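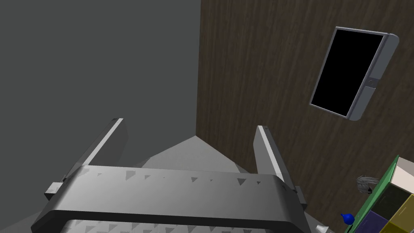
Course Reader, Issue 13, p. 46

Filed under: Robotics / Course Materials / Product Review

Search this site Enter keywords

UNIT HANDOUT: ASSESSING A SIMULATION KIT BEFORE PURCHASE
Department of Applied Automation, Berkton Technical College
Prepared by Eun-seong Sun, Senior Lecturer

Purpose of the unit

Students in this unit will review a commercial product, the Juludau Household Simulation Kit, as it would be reviewed by an institution considering a license. The kit is supplied by Jääskeläinen and is offered to colleges as a yearly subscription. It provides furnished interiors in which a simulated robot may be driven, recorded and replayed. The Department holds a trial license for the October session. No decision on a full license has been made, and student reports will form part of the evidence considered.

The unit is concerned with the fitness of the product for teaching. Students are not asked to write control software, and marks will not be given for doing so.

What the supplier offers

The standard package covers 50 seats. According to the supplier's offer sheet, it contains 324 room layouts, a scene editor, a recorder and access to a help desk by e-mail. Layouts may be edited and saved under a new name. The price quoted to the Department includes updates for the length of the license but does not include training for staff.

Two points in the offer sheet require care. First, the term "layout" refers to an arrangement of a room, so that the same room with its table moved is listed as a second layout. Second, the recorder stores each camera view separately. Storage must therefore be planned by the buyer, and the estimate given by the supplier applies to one view only.

Views available to the operator

The kit allows the operator to work from a wide view or from a view close to a gripper. The two serve different purposes, and the report must deal with both. The wide view is suited to planning a reach across a room. It takes in the furniture that the arms must avoid, and it gives the operator some sense of where the body of the robot stands in relation to the work.
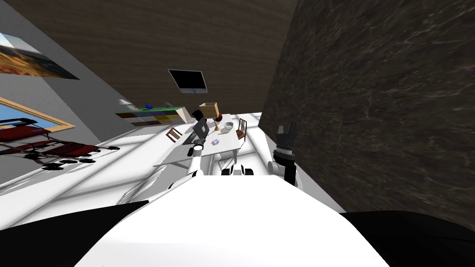
Fig. 2. Wide view with both arms raised; the left gripper is in front of the laptop on the white table.

In the wide view, students should note the strong tilt of the room. An operator who is new to the kit may find that directions such as "left" and "forward" are hard to judge under these conditions. Birger Sjögren, who supervised the first trial group, recommends that operators agree on a set of spoken terms before the session begins and keep to them. His notes are available from the unit office.

Shadows deserve separate comment. Long gray shadow lines cross the white floor in Fig. 2, and a report should state whether such lines help the operator to judge position or draw attention away from the arms. Either finding is acceptable if it is supported by the student's own recordings.

Surfaces and contact

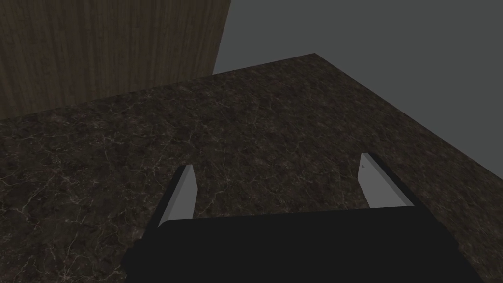 The rating of surface quality carries the largest share of the marks in this unit. A surface in a teaching kit must look convincing at short range, and it must also leave the operator able to tell where the surface ends. Students should rate these two qualities separately. The dark marble countertop is a useful test for both: its pale veins remain visible close to the open fingers, while its far corner stands out sharply against a plain gray background. A student who gives a high mark for edges on this evidence should then repeat the test on a surface of a lighter color. The rating sheet has a column for each result.

Contact between gripper and surface cannot be rated from a still view. It must be assessed from a full recording, played at normal speed and then at half speed.

Submission

Reports are limited to four pages, excluding the rating sheet. Each report must name the layouts used and end with a recommendation to license, to license with conditions, or to decline. Comparison with the Jirkatville package, which the Department used in earlier sessions, is permitted but not required.

Completed reports are to be left at the unit office by 4:00 p.m. on the closing day of the session.

Share this page 13 shares 0 comments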